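Toaster keeps tripping the kitchen breaker

Posted in Home & Kitchen by Seema Mishra

We moved into a rental in Somden in July. Whenever the toaster and the kettle run together, the breaker goes. The toaster is fine by itself. Both are plugged into the same strip by the sink, and the landlord says the wiring was checked. Is it the toaster or the circuit?
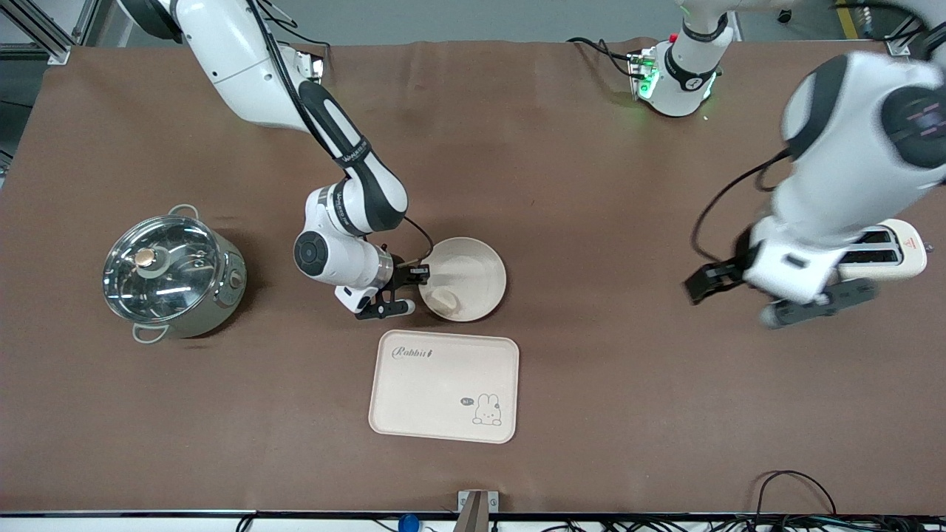 I should add that the fridge is on a different breaker and has never gone off. The kettle is a Jaiswal, 2,000 watts according to the label.

Brijesh Sisodia
Most likely the circuit is overloaded. Add up the watts on the two labels and compare that with what the breaker can carry — and check the rating on the strip too, as a lot of them are lower than people expect. Heating appliances should go straight into a wall outlet, one at a time. If the toaster ever trips it alone, stop using it.
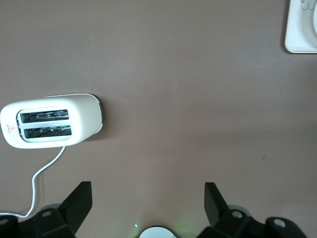
White two-slot toaster, seen from above

Also empty the crumbs with it unplugged and cool. That won't fix the breaker but it's worth doing.

endden_90
same thing at my old place. got a new toaster and it still tripped. now I boil the water first and then make toast

Seema Mishra
Thanks both. I took them off the strip and I'm running one at a time. No trips since. I'll ask the landlord about a second circuit.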